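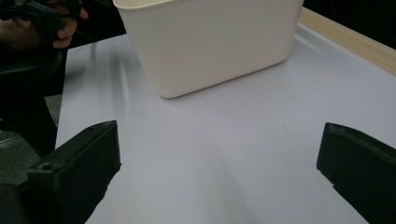
Black grippers over a pale tabletop.

16/07/2024

Regional flying is dying of paperwork and bad runways and everyone keeps talking about electric planes. Wrong argument. Or the wrong one for now anyway.

I fly into Grastuvby maybe twice a month. Nineteen seats, two propellers, a strip short enough that you feel the brakes in your teeth. When Isusik dropped the route in April the official line was fleet renewal. New aircraft coming, please be patient, greener and quieter. Fine. Which aircraft? The one they want isn't certified. The ones they had were flying the week before and are now parked with covers on the engines.

Meanwhile people drive. 371 kilometers to the hospital, a good part of it behind timber trucks.

I've got nothing against the Oveo people and their battery commuter. Nice looking airplane. But it carries 9 passengers, and the range they quote has no room in it for a headwind and a diversion, and up there you plan for both. A route like this needs a boring turboprop with parts on the shelf and a mechanic who has seen the fault before. Those exist. Used ones come up for sale all the time.

What would help? Pave another 100 meters. Sounds like nothing. It opens the field to three or four types that can't legally use it today with a full load. Then fix the lighting, so the last flight in winter doesnt get scrubbed at two in the afternoon. After that a subsidy that runs longer than a single budget year, becuase no operator will base a crew somewhere on a twelve month promise. I wouldn't.

The counter-argument is always numbers. Only 700 people live there. True, and the road gets plowed for them every morning without anyone asking if it turns a profit.

Build the new planes, test them, great. I'll buy a ticket. But keep the old ones flying until the new ones show up at the gate.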